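The Room Where Everybody Ends Up

On a Saturday in April, a little after four in the afternoon, I went looking for Evdokia Gkikas in the offices upstairs at Costigan House, and of course she wasn't there. She was down in the lounge, where I should have gone in the first place, because sooner or later everybody in Clendarham seems to drift that way (I stayed until supper myself, and I had only meant to ask a few questions!).

Evdokia has looked after the lounge for 11 years, and she has firm ideas about what makes people stay. Comfortable seats help, she says, but what you really want is something to fiddle with while you talk. 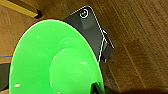

She grew up in a house where the good things were kept behind glass, and she promised herself she would never run a room like that. People are welcome to pick things up and put them down again wherever they please. Mabli Ifans, who comes in most evenings after her shift at the Poneck bakery, told me she has had her best conversations standing at the air hockey table, and she couldn't remember the score of a single one of them.

The color was Mabli's suggestion, as it happens. The walls had been cream for as long as anyone could remember, and when repainting came up she argued for teal until Evdokia gave in, worried that it would feel like the inside of a fish tank. With the wood floor and the yellow tables it feels warm instead, and the windows through to the rooms next door keep it from closing in on you.

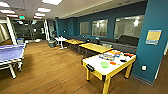

Photo: Gralleck

I asked Evdokia whether the air hockey table ever gets cleared off for a proper game. "When somebody wants one," she said, and went off to see about the coffee.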